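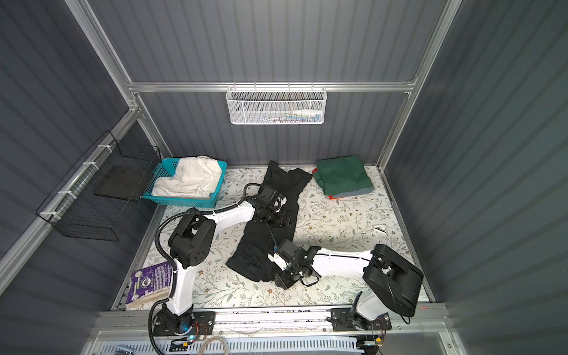
Two arms, a floral mat and a black garment

Listening Room > Films and documentaries > The Lakatos Tapes (the Botond Gulyás film)

mothballed_viola
Posted Fri 17 March

Right, has anyone else managed to see this yet? I went to the Dundesbridge showing last night and I've been humming bits of it all day at work, much to the annoyance of everyone sitting near me. For those who haven't come across it, it's the documentary on Botond Gulyás and the piano sonata he recorded and re-recorded for years (the Lakatos, the long one with the slow movement that never seems to want to stop). It runs 58 minutes and I could happily have sat through twice as much.

What got me was how little he talks. You see him come in, fiddle with the stool, play the same eight bars, stop, fiddle with the stool again. I only knew him from the Drelen discs my mum had, and I'd always thought of him as a bit chilly, if I'm being rude about it. I came home and put the second disc on straight away and heard a completely different player! Same recording, obviously. Same scratch on it too.

Would love to know what the proper pianists on here made of it.

ledgerline
Not a proper pianist but I'll bite. I saw it in July at the Anthorpe festival and I came out cross. Lovely playing, yes, but you never get to hear a single movement all the way through. Every time the music gets going they cut to a window or a train. If you're going to make a film about a man who was obsessed with one piece, let us hear the piece. My husband fell asleep during the trains.

mothballed_viola
Oh, I liked the trains. I thought they gave you time to think over what you'd just heard. But I take the point about the slow movement, I did want the end of it.

tuppenny_organist
I'm with ledgerline. I also think the film swallows the legend whole. We're told he turned down a concert in a 400-seat hall on account of the piano being "too polite", and it's the sort of story that gets told about every difficult pianist who ever lived. Who told it first? Where was the hall? A bit more digging would have done it good.

For what it's worth I heard him play once, very late on, in a church with awful heating. He played in his overcoat and was perfectly charming to the page turner. None of that gets a look in, presumably as it spoils the picture of the great grump.

mothballed_viola
Oh I'm so jealous! What did he play?

tuppenny_organist
First half was small pieces, all sorts, I've lost the programme. Second half was the Lakatos. The slow movement took an age and there was a bus outside for a good part of it, and I still think of it as one of the best evenings I've had.

semibreve_sue
Can I ask a daft question? I've got the first Drelen recording and I've been told by a friend that I've got the "wrong" one and should get the later one. I've read through 2 pages of an old thread on here about it and I'm none the wiser. Is there really that much in it? I play a bit, badly, and mostly listen while I'm ironing.

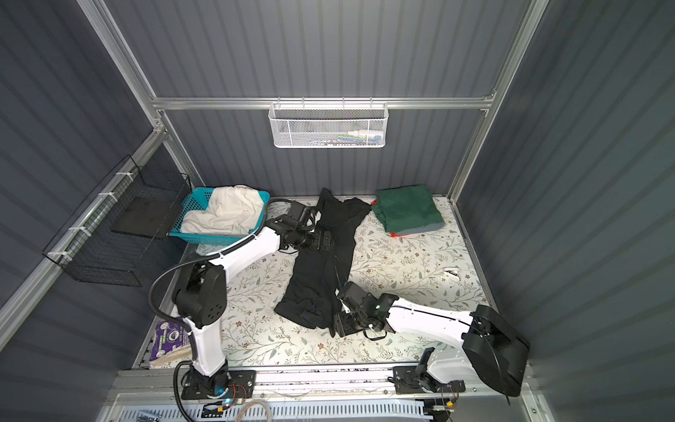
ledgerline
Sue, keep the one you've got and enjoy it. The first one is quicker and has a few smudges in the last movement, and to my ears it sounds like somebody who has just fallen for a piece of music. The later one is tidier and a good deal slower. I admire it and hardly ever play it.

tuppenny_organist
Couldn't disagree more, I'm afraid. The first is exciting but he's rushing, and you lose all the inner voices in the fugue. In the later one you can follow every line. Try the library before you spend anything, mind, the copies I've seen for sale lately were silly money.

mothballed_viola
How silly?

tuppenny_organist
Roughly 100 quid for the vinyl, and the sleeve had tea on it.

mothballed_viola
Blimey. I'd better be nicer to Mum's.

And I'm going to be a pain and say I like the later slow movement and the earlier everything else. There's a bit in the film where he listens back to his old tape with his hand over his mouth, and I honestly couldn't tell if he was pleased or horrified. Ledgerline, did you read that as him hating it?

ledgerline
I read it as a man who'd like the film crew to go home! But fair enough, it's the best shot in the thing. If they'd only left the tape running behind it.

semibreve_sue
Thank you both, I think. I've just played the fugue three times and I can hear at least some of the inner voices, so I'm not parting with it. I've reserved the later one at the library, there's a queue of one person ahead of me. If that's someone on here, please hurry up.

Does the film come round again anywhere? I can't get to Dundesbridge on a weeknight, the last bus is hopeless.

mothballed_viola
The woman on the door said they were hoping to do a Sunday matinee if the projector behaves. I'll ring them next week and post whatever they tell me.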